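Kitchen automation: questions from site managers before they sign anything

Who is this page for?
Anyone at Bratarstead with a staff kitchen and a supplier in their inbox. We've sat through the Plurix pitch and the Tirnetell one. We're yet to be convinced by either, but people keep asking what to set aside in the budget, so these are our answers.

What would the machine be doing?
Ordinary kitchen work: opening a microwave, getting a bowl in or out, closing it again. Suppliers price this as one simple task. Look at what the hands are up to — one on the door, the other braced on the control panel — and ask whether the quote covers two arms or one.
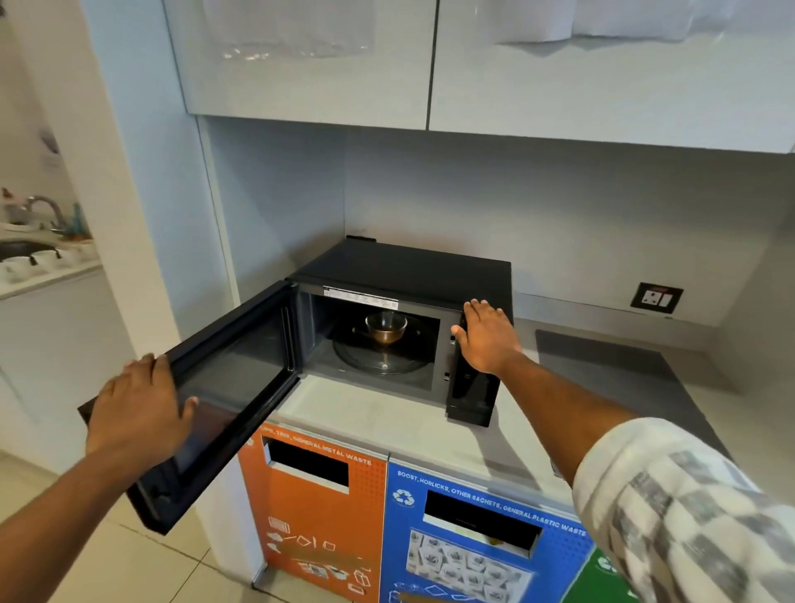
Maeve Phelan: We were quoted for a single arm and then told the second was an "option". It nearly doubled the figure. Get the arm count in writing before you talk about anything else.

We agree with Maeve. Put it in the first email.

How long should a trial run?
Suppliers offer five days. Ask for nine weeks. Five days is long enough for a demonstration and too short for a spill, a moved appliance or a software update. If they won't budge, we'd take that as an answer.

Can it handle glass bowls with liquid in them?
Every brochure says yes. Clear glass is hard for plenty of sensors, and a bowl of something runny has to stay level the whole way. Have them do it on your own bench with your own bowls, under your usual lights. 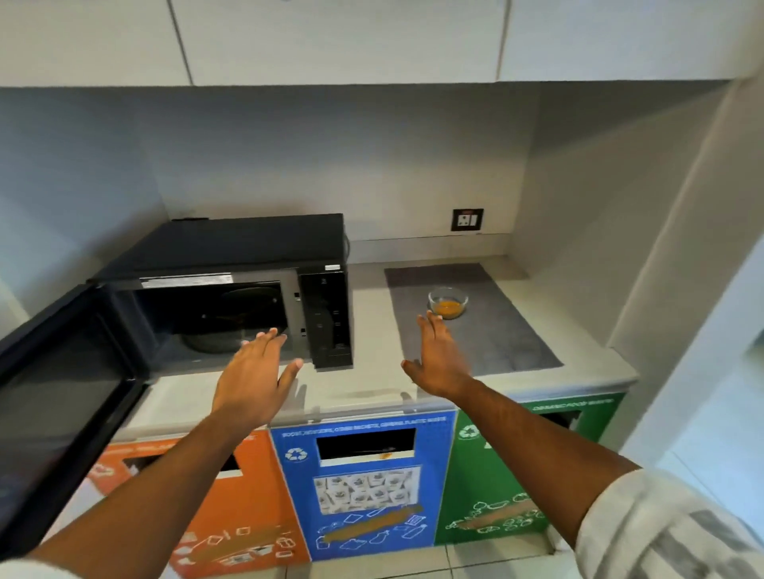 What should go in the budget besides the purchase price?
Installation, insurance, spare grippers, staff training and a service contract. In our draft the extras came to around 19 per cent of the purchase price in the first year, and Alaric Ridgeway thinks that's low. Leave a line for changes to the bench as well.

Do we need to replace our microwave?
Possibly, and no salesperson will bring it up. Some doors are pulled open by the edge, others have a button, and a glossy black front can confuse a camera. Send the supplier a photo of yours, stickers and all.
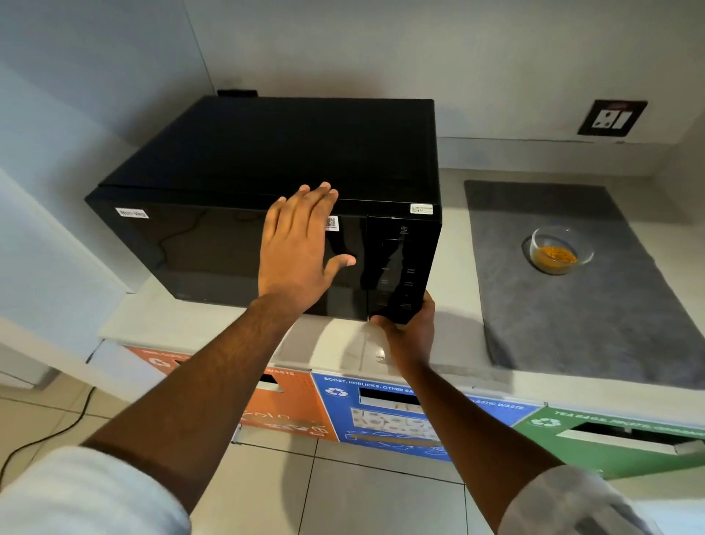 Page last changed: April, 7 pm

Lease or buy?
Lease, if you must do either. Read the exit clause first. The Agbenyega site is still arguing over return freight.

Who signs off?
Gareth Marsden, for anything with an arm on it. Allow seven working days.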